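Assunto: Re: Re: [massa-mãe] centeio que não sobe no inverno

Olá a todos,

desculpem a demora, andei com a mensagem meio escrita no rascunho desde que voltei de Romerero e só hoje, já depois do jantar, é que me sentei para a acabar (o forno está ligado, por isso se isto parar a meio de uma ideia já sabem porquê!).

Então, o centeio. Eu também passei novembro inteiro a tirar tijolos do forno. Troquei a forma, troquei o sal, culpei a água da torneira, culpei a farinha da Briten, que coitada não tinha culpa nenhuma. No fim era o fermento que estava fraco e eu a teimar em usá-lo tirado directamente do frigorífico, com aquele ar mole e o cheiro a vinagre. 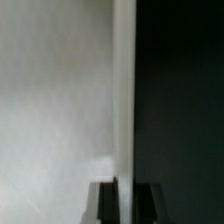
Quantas vezes se deve alimentar o fermento antes de o usar no centeio?

Três vezes, sempre à temperatura da cozinha, e à última já deve dobrar de volume sem esforço. Se não dobrar, dá-se mais uma e espera-se pelo dia seguinte. Foi isto que me salvou o inverno, e bem me custou, que eu sou pessoa de querer o pão para hoje.

Quanto à farinha, experimentei a integral do moinho Tumico, moída mais grossa do que eu estava habituada. Bebe imensa água! Da primeira vez fiquei com uma massa que parecia cimento e tive de ir juntando água às colheres, sem medir, e claro que depois não consegui repetir. Agora peso tudo e aponto num caderno. A massa que cabe na minha forma comprida são 611 gramas, nem mais nem menos, porque com mais um bocadinho transborda e cola-se ao fundo do forno – e eu detesto limpar o forno.

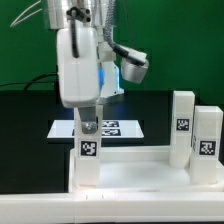 FORMAS E COZEDURA

Forma de metal, untada com manteiga e polvilhada com farelo. Já usei papel vegetal e o pão sai mais depressa, mas fica com aquelas rugas dos lados que me irritam. Forno bem quente no início, com uma taça de água em baixo, e depois baixo e tenho paciência. O centeio engana muito, fica escuro por fora e por dentro ainda é papa. Da última fornada fiz três pães, dois bons e um que foi direito para as torradas.

E não cortem logo! Embrulho o meu num pano e deixo-o até ao outro dia. Na padaria Lytvynenko, onde compro quando me falta a vontade, vendem o centeio sempre da véspera e quem pede do dia leva um raspanete ao balcão (merecido).

Passo à pergunta que ficou por responder, deixo-a citada por baixo para quem chegou à lista há pouco tempo.

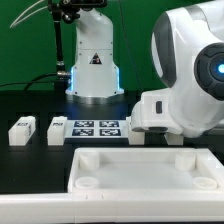
> Boa noite. O meu problema é outro, a massa até sobe bem na tigela, mas quando passo para a forma fica parada e depois abate no forno, com um buraco por baixo da côdea. Guardo o fermento no frigorífico e às vezes fica lá cinco dias sem lhe mexer. Será da farinha? Ou estou a deixar levedar de mais na tigela?

Aposto no tempo de tigela. O centeio não tem a força do trigo para subir tudo outra vez, e se já gastou o fôlego na primeira levedação pouco sobra para a forma. Experimenta passar para a forma mais cedo, quando ainda só cresceu metade, alisa por cima com a mão molhada e mete no forno mal apareçam os primeiros furinhos à superfície. Eu espreito de cinco em cinco minutos, mas isso já é nervosismo meu.

O buraco debaixo da côdea também me aconteceu, e no meu caso era água a mais. Tira um bocadinho na próxima e conta-nos.

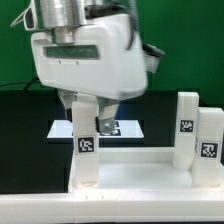 Garra branca, com o cabo preto caído ao lado.

Mais uma coisa, alguém ainda tem a receita do pão com sementes de alcaravia que circulou aqui na lista no outro inverno? Procurei no arquivo e o anexo já não abre. Se a tiverem em papel, mesmo com nódoas, agradeço que a copiem para o corpo da mensagem.

Vou tirar o pão do forno. Boas fornadas!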